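Home | Elder Law | Medicaid | Wills | Guardianship | Blog | Contact

Print this page | E-mail this page

January
By Brian Chege, Bajpai Elder Law

THE PARENT'S HOUSE INSPECTION CHECKLIST, WITH COMMENTS

My mother calls this "the audit." She is right. Print it, bring a flashlight and a pencil, and do it on a day when you and your parent are already on speaking terms. Mark each line OK, FIX or ARGUE.

ENTRY AND HALLS

[ ] House number readable from the street at night.
Comment: Ambulance crews do not know it's the one with the nice azaleas.

[ ] Handrail on both sides of any steps, and it doesn't move when you lean on it.
Comment: Lean on it properly. Your father will.

[ ] Throw rugs gone or taped down on all edges.
Comment: Expect ARGUE. The rug came from somebody's aunt and has tripped three generations. Offer to hang it on a wall.

[ ] A light switch at each end of the hall.

BATHROOM

[ ] Grab bars by the toilet and inside the tub, screwed into studs.
Comment: A towel bar is rated for towels. Anas El Fassi, who does our home visits, pulls on every one he meets and has a small collection.

[ ] Water heater set no higher than 120 degrees.

[ ] Door can be unlocked from outside.

BEDROOM

[ ] Lamp reachable while lying down.

[ ] Phone reachable from the floor.
Comment: Try it. Lie down on the carpet and reach. You'll also find out about the dusting.

[ ] Clear path from bed to bathroom, 36 inches wide if a walker is in use or likely to be.

PAPERWORK (yes, it's part of the inspection)

[ ] Durable power of attorney signed, and the agent knows where it is.
Comment: "In the safe" is a fine answer if someone besides your parent has the combination.

[ ] Health care power of attorney signed, copy with the doctor.

[ ] Long-term care policy found and read, including the waiting period.
Comment: Many policies make you wait before they pay, and 90 days is a common number. One client had a policy filed under "Car." She had sold the car.

[ ] Care receipts kept in one folder, dated.
Comment: If Medicaid comes up later, the state may look back 60 months in most cases. A check for $700 marked "thanks" will need a better story than that. If a family member is being paid for care, put the agreement in writing before the first payment.

[ ] Deed located, names on it spelled right.

KITCHEN

[ ] Everyday dishes and pans stored between hip and shoulder height.
Comment: The step stool goes home with you.

[ ] Fire extinguisher present, not expired, and not behind the flour.

[ ] Stove knobs readable by the person who uses them.

[ ] Nothing in the refrigerator older than the last inspection.
Comment: Bring a bag. 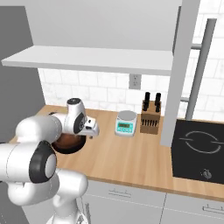
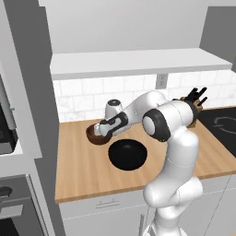
Kitchen countertop, two views.

SIGN-OFF

Inspected by: ____________
Parent's initials (optional, and frequently withheld): ______
Items marked FIX: ____ Items marked ARGUE: ____

Repeat every six months, and after any fall or hospital stay. Bring the paperwork page to your first appointment with us, even if it's mostly blank.

Print this page | E-mail this page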